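Search this site Go
Print this page | E-mail this page
Last updated: 1 Nov 2019

Skakbridge Automation Workshop
Progress report on the table cell, for the Pearce Fund
Prepared by Sylvie Beaudoin, cell technician
Read before sending by Gemma Tapley, workshop manager

1. What this report covers

This report describes the work on the table cell from May until the end of last month. The grant pays for my hours on the cell, for spare parts and for the service contract with Dometti. It does not pay for the research which other people do with the cell, so I write about that only where it has changed how we look after the machine.

In the previous report I promised three things: a fixed procedure for starting the cell in the morning, a better way to lead the gripper cables, and a written record of every stop. The first and the third are finished. The second is working but I am not yet satisfied with it, and I explain this in section 3.

2. The cell and its daily start

The arm works over a white table with toy food and kitchen things on it. We call the cell Tosa, after the name which was already on the key ring when we moved in, and this name is also used in the log book.

The morning start was different for each person before May. Some people moved the arm to its home position first and then opened the gripper, other people did it the other way. When a toy was left under the fingers, the second way could push it into the table. Now the order is written on a card beside the stop button. The person looks at the table, releases the stop, opens the gripper, brings the arm up slowly, and only after this sends it home. Then the arm makes one slow pass over the middle of the table while the person watches the cables. The whole start takes six minutes, and I ask that it is done also when the cell was used the evening before.

We also agreed how the table should be prepared for the slow pass. In the beginning I did it with a clear table, but this was too easy. The arm passed well and then had trouble later in the day, when it had to reach across a tall object. So the plate, the bowl and the ketchup bottle now stay on the table for the check.
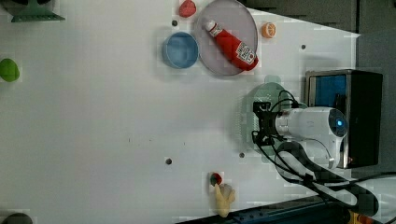
Tosa during the work on the cables, with the gripper empty above the table and the plate, bowl and toy food set out.

3. Cables

The cables to the gripper gave us the most work in this period. They were at first tied tightly along the arm with plastic ties. It looked tidy, but when the wrist turned far to one side the cable was pulled at the connector. In May we had several stops with the message "gripper not found", and each time the connector had moved out a little. I replaced the connector two times before I understood that the connector was not the cause.

The cables now have free loops near the gripper and over the arm, and further back they join the thick bundle. The loops give the wrist enough length to turn in both directions. To find the right length I turned the wrist to its two limits by hand control, marked the cable with tape, and then added a little more.

The result is good for the connector. Since the change the log book has no stop with this message. The disadvantage is that a free loop can catch on something tall. I have tried a soft sleeve around the loops, but it made them stiff and they moved in a way I could not predict – I took it off again after two days. Dometti has offered a spring holder which keeps the loop close to the arm and lets it out when needed. I would like to try one before we pay for it, and they have agreed to lend it.

4. Gripper

The gripper was taken off, cleaned and put back once in this period. The brackets were in good condition. Two screws were not tight enough, and I have marked all the screws with paint so that a loose one can be noticed at the morning check.

After each refitting the gripper must be measured again, because a small change in the angle becomes a larger error at the table. For this I use a test of 100 grasps on the same small toy, placed at different positions. Before the cleaning the cell had started to miss near the far side of the table. After the cleaning and the new measurement the test was completed without a miss. I repeated it one week later with the same result.

The finger pads are a part which wears. Dometti advises us to change them after 1,000 grasps, but in our use they last longer, because the toys are light and smooth. We changed the last set after 555 only because one pad had a cut in it. I keep the old pads with a note of the date, so that we can compare.

5. Table and mounting

The table top is washed every week with water and a little soap. We stopped using the strong cleaner, which left the surface slippery, and the lighter toys moved away when the fingers touched them. The mounting holes are cleaned with a small brush.

I checked the bolts of the arm base with the torque key at the start and at the end of the period. None had moved. For this reason I suggest that the check is made twice a year and not every month, as we wrote in the first plan. Gemma Tapley agrees with this, if the Fund has no objection.

6. Stops and record

Every stop is now written in the log book with the time, the message, what the arm was doing and what the person did next. At first people wrote only "restarted". I have made the space for the last answer larger, and this has helped more than my reminders. Most stops now are ordinary ones, where somebody presses the button because the arm comes near to the bottle or the edge of the plate. I do not want to reduce this number, as it shows that people are watching.

7. Money

The spending on spare parts is a little under the plan. The spending on my hours is at the plan. We ask to move what remains from spare parts to the purchase of the spring holder, if the trial goes well.

8. Next period

– Trial of the spring holder from Dometti, with the same slow pass and the same grasp test as before.
– A second set of gripper cables, made to the new length and kept in the cupboard.
– Training of one more person to take off and refit the gripper, as at the moment only I do this and the cell waits when I am away.
– A short visit from the Pearce Fund, if you wish it. Mornings are best, as you can then see the start procedure from the beginning.

Questions about the technical part can be sent to me, and questions about the money to Gemma Tapley.

Print this page | E-mail this page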